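Search this blog
Search

Swapping the side gate alarm for a wired one

I finally took the wireless contact off the side gate in December. It was a Wama, and it had been sending me alerts at night since the clocks went back. The log on my phone showed 187 of them, nearly all between two and four in the morning. The two times I went out with a torch the gate was shut and bolted.

I tried the obvious things first. New battery, magnet moved closer, sensitivity turned down as far as it would go. The Wama app has a setting called "hold time" which I put up to 5 seconds. That cut the alerts down but it also meant I could walk through the gate and close it again without it noticing, so I put it back.

Rochelle Mbeki, two doors along, has had a wired contact on her garage for years and says she has never touched it. She gave me the name of the panel she uses, a Boateng, and I ordered the smaller version. It takes four zones. I only need two, the gate and the shed, but there was no smaller one to buy.
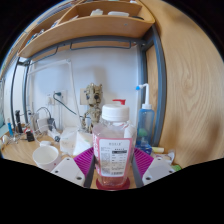 The cable run was most of the work. From the panel in the utility room to the gate is further than it looks, because you have to go up, over the door and along under the gutter. I cleaned the wall before sticking the clips on, and would do the same again. Check what you are using first though. A pump bottle of something pink and a squeeze bottle next to it will tell you nothing from across a room, so read the small print, as anything that leaves a film behind will stop the adhesive pads from holding. I ended up screwing the outside clips in anyway - the pads are fine indoors but I don't trust them on render.

At the gate end I used a Skestuta contact, the metal sort with a short armoured lead. The gate drops a bit in wet weather, so I left a wider gap than the leaflet shows and tested it by lifting and shaking the gate at both ends of its travel. The joint is in a small box with the tamper loop wired through the lid.

It has been in for three weeks with no false alerts. The shed is next. I still have the old Wama if anyone wants it for an inside door, where I expect it would be all right.

Share this post
3 shares
6 comments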